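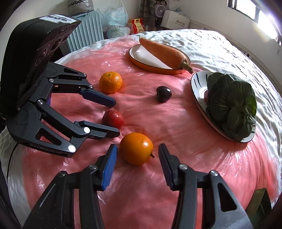

Fruit Storage and Ripening: Frequently Asked Questions
Flundale Produce Cooperative, Member Information
Last revised 12 December 2020. Maintained by Kusum Tomar.

General

Which fruits continue to ripen after picking?
Apples, apricots, avocados, bananas, mangoes, peaches, pears, persimmons, plums and tomatoes. These are called climacteric fruits. After harvest their respiration rate rises sharply, they release ethylene, and starch or acid content changes.

Which fruits do not?
Citrus, grapes, cherries, strawberries, pineapple and most other berries. Color may change in storage and the flesh may soften, but sugar content does not increase. Buy or pick these at eating quality.

What is the difference between astringent and non-astringent persimmons?
Astringent types (Hachiya is the common one) contain soluble tannins until fully soft and cannot be eaten firm. Non-astringent types (Fuyu, Jiro) can be eaten firm. Box labels from the Skunanau packing shed carry an A or an N after the variety name. If the label is missing, check the shape: Hachiya is pointed at the base, Fuyu is flattened. Shape is not reliable for hybrids.

Does a green patch on an orange mean it is unripe?
No. Oranges lose chlorophyll in response to cool nights. Fruit left on the tree into warm weather can turn partly green again. Judge by weight for size and by the harvest code.

Temperature and humidity

What temperature should I use?
Apples and pears: 30 to 34 F. Oranges: 38 to 46 F, depending on variety and growing area. Lemons and grapefruit: 50 to 55 F. Ripe peaches and plums: 31 to 32 F. Bananas: 56 to 58 F. Tomatoes: 55 F or above until ripe.

Can I keep everything in one refrigerator?
For a few days, yes. For longer storage, no. A household refrigerator runs at 37 to 40 F, below the safe range for lemons, bananas and unripe tomatoes. Damage depends on time as well as temperature.

What does chilling injury look like?
Pitting of the skin, brown staining, water-soaked areas, failure to ripen, and a mealy texture in stone fruit. Symptoms often appear only after the fruit is returned to room temperature. Peaches are at highest risk between 36 and 46 F, so a warmer refrigerator is worse for them than a colder one.

What humidity is needed?
90 to 95 percent for most fruit. The high-humidity drawer with the vent closed is close enough. A perforated plastic bag also works. Do not use a sealed bag for more than a day or two. Carbon dioxide builds up and off-flavors develop.

Should fruit be washed before storage?
No. Wash immediately before use. Surface water promotes mold, mainly at the stem end.

Ethylene

Which items should be kept apart?
Keep apples, ripe pears, ripe bananas and passion fruit away from lettuce, cucumbers, broccoli, carrots and kiwifruit. Carrots exposed to ethylene turn bitter. Kiwifruit responds to very low concentrations and will soften in cold storage.

Does the paper bag method work?
Yes, for climacteric fruit only. Fold the top over once. Adding a ripe apple or banana speeds it up. Check daily.

Are ethylene absorber sachets useful?
Potassium permanganate sachets work in closed boxes with limited air exchange. In a refrigerator that is opened often the effect is small. The co-op stocks the Markico sachet. Replace it when the granules have changed from purple to brown. Do not open the sachet.

Mold and spoilage

One orange in the box has green mold. Are the others safe?
Remove the affected fruit and anything touching it that is soft or stained. Wipe the box dry. Inspect the rest and use them first. Firm fruit with no marks can be kept. Discard moldy citrus whole and do not trim it.

Why does the stem end go first?
The button (the small green or brown disk) dries out and separates, which opens a path for decay fungi. Fruit clipped with the button attached keeps longer than pulled fruit. Do not remove it.

What are the brown, corky marks on the skin?
Usually wind scar, formed when the fruit was small. It does not affect flavor or storage life.

Boxes and orders

What sizes are available?
Half box and full box. Mixed boxes are packed from October on and contain no bananas or other tropical fruit.

How many boxes can the cold room hold?
522 full boxes at the main site. The Ó Gríofa annex holds a further 600 and is used for apples only, because of ethylene.

Can members rent cold room space?
Yes, subject to a minimum of one pallet. Citrus is not accepted in the annex. Loads must be pre-cooled. Maximum pallet weight is 700 pounds.

Can I return a box?
Report spoilage within three days of pickup with the lot code from the short side of the box. Chilling injury is not covered once the box has left the cold room.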